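3.2 Storage surfaces in small bathrooms

The household survey recorded every horizontal surface in the bathroom on which a resident could place an item without bending below knee height. Windowsills, basin rims, bathtub edges, cabinet tops and toilet tank lids were included. Shelves inside closed cabinets were logged separately and are treated in Section 3.4. Of the 133 bathrooms in the Flurnside sample, 32 had no open shelf of any kind, and it is this subgroup that we examine here.

Residents were asked where they kept the items they used each day, and the interviewer then checked the answer against the room itself. The two did not always agree. Items named as "in the cabinet" were often found on top of it, a pattern that Stougaard and Holst describe in their earlier work on kitchens as surface drift. We adopt their term. Surface drift was scored per item, with a value of 0 if the item was found where the resident said it was and 1 if it was found on another surface within arm's reach. Items that could not be located were dropped from the analysis.

The toilet tank lid has a special place in these data. It is flat in most models, it stands at a convenient height, and it is seldom assigned a purpose when the room is planned. Building guidance in use at the time of construction does not treat it as storage, and the fixture drawings we consulted for the Plivamska blocks show no load rating for the lid. Residents nonetheless used it for spare paper, soap and small containers. Objects were usually set out in a single row along the length of the lid (compare Figure 4), an arrangement that leaves each item reachable without moving the others. Stacking was rare and was confined to paper rolls.

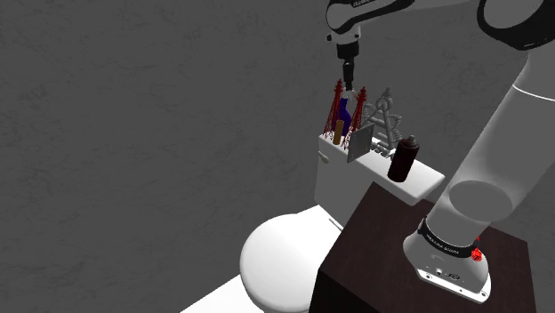

Figure 4. Rendered bathroom with objects in a row at the toilet tank and a dark brown cabinet to the right.

Cabinets placed next to the toilet changed this pattern. Where the cabinet top was within 700 mm of the tank, residents divided their items between the two surfaces, and the tank lid tended to hold the things used least often. Where no cabinet was present, or where it stood on the opposite wall, the lid held both daily and occasional items. We found no comparable effect for windowsills. Their depth varied too widely across the sample to support a test, and several had been tiled at a slope to shed water.

Coding was done by two raters, Fawzy and Hauksdóttir, working from the same room sheets. Disagreements concerned mainly the boundary between a basin rim and a vanity top in one-piece units. These cases were settled by measuring from the inner edge of the bowl, and any surface deeper than a hand's width was coded as a vanity top. The rule was applied to the full sample after the November revision of the coding manual, and sheets completed before that revision were recoded.

Two limits of the material should be noted. The survey was made during daytime visits arranged in advance, so that some tidying is likely to have taken place before the interviewer arrived. Surface drift may therefore be understated. The sample is also drawn from rental housing, where residents are often barred from drilling into tiled walls. Owner-occupied units in the Zirnness area, surveyed by Hafþórsson with a shorter form, had more fixed shelving and fewer items on the tank lid, but the two forms differ in how they define a shelf and the results are not pooled.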